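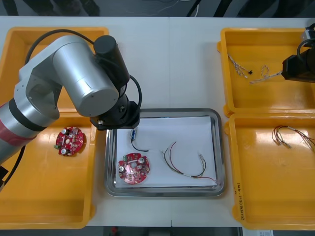
Shared workshop in Irnville teaches two robot arms to pack a parts kit, slowly

IRNVILLE, Nov 3, 2024 - Members of the Grukham workshop have spent most of the fall building a machine that does what a patient person with a free evening could do, and they are very pleased with it.

The project is called Stilaleo. It consists of two robot arms, a white worktable, a few orange plastic bins and a steel tray that sits in the middle and gets all the attention. The arms reach in from either side, pick electronic parts out of the bins and set them down on a sheet of white paper in the tray. When the tray holds everything on the list, a human tips it into a bag, and the kit goes on a shelf for the beginners' soldering class.

A kit is a modest thing. It has a round red circuit board, a small blue component with a wire attached and a wire harness with white connectors. The boards have behaved well. They are flat, they are rigid, and they stay where they are put, qualities the builders have come to value in a part and sometimes in each other.

The wires are another matter.

"A board is a board every time you look at it," said Liviu Lungu, who started the project and does most of the late nights. "You put a harness down, you turn around, you pick it up again, and it's a different harness. It has plans of its own."

Lungu repaired elevators before he retired, and he approaches the arms with the calm of a man used to being shouted at through a door. He bought the pair secondhand and carried them into Grukham in October wrapped in moving blankets. The workshop gave him a corner next to the band saw on the understanding that the arms would never, under any circumstances, reach the band saw. The base plates are bolted down accordingly.

Getting one arm to lift a circuit board took an afternoon. Getting it to put the board down in the tray, facing up and clear of the other parts, took 2 weeks. The cabling on the arms themselves had to be rerouted several times, as the machines showed an early talent for picking up their own wiring along with the goods.

The trouble with the loose harnesses is that they hook onto one another. An arm that goes in for one may come out with a cluster, swing it over the tray and let go with what Lungu calls "complete confidence." The current fix is to sort the twisted and braided cables into a bin of their own and keep the red and dark ones in another. A longer-term fix involves a new set of gripper fingers, which exist for now as a pencil drawing on the back of a pizza menu.

Money has been tight, as it tends to be where people pay dues in order to sweep their own floor. Lungu puts the total spent so far at $3251, and he keeps the receipts in a coffee can. A fully working station would cost more. Slaoui, the electronics surplus store on the edge of town, has been supplying boards and cable by the box at a price Lungu describes as "what they'd pay to have it hauled off."

The practical target is the winter class, which has 30 places and needs a kit for each. Last year the kits were packed by hand in a single evening, with soup. The arms will need considerably longer, and members have already raised the question of the soup. Lungu intends to serve it anyway and let people watch.

Asked whether the workshop was saving any labor, he thought about it for a while.

"We've put in more hours than those kits will ever take," he said. "But they were good hours. And it doesn't get bored, which I did, around the fourth bag."

The corner is open to visitors on regular workshop evenings. Long sleeves should be rolled up and long hair tied back. Anyone with experience in wire handling, robotic or otherwise, is asked to speak to Lungu, preferably while he is holding still.

Comments (5)

solderfumes
I took the class last year and my bag had two harnesses and no board. So the humans have not set the bar that high.

Marge on Tull St
Is the soup open to the public or only members

bin_there
Have you tried hanging the harnesses on pegs instead of dumping them in a bin? We did this at my old job (lamp factory) and the tangling pretty much stopped. You need the connector end up - if it hangs by the wire it slides off.

L. Lungu
Pegs are on the list, thank you. Connector end up, noted. Marge, the soup is open to everybody, bring a bowl.

2361_kev
moved the band saw yet?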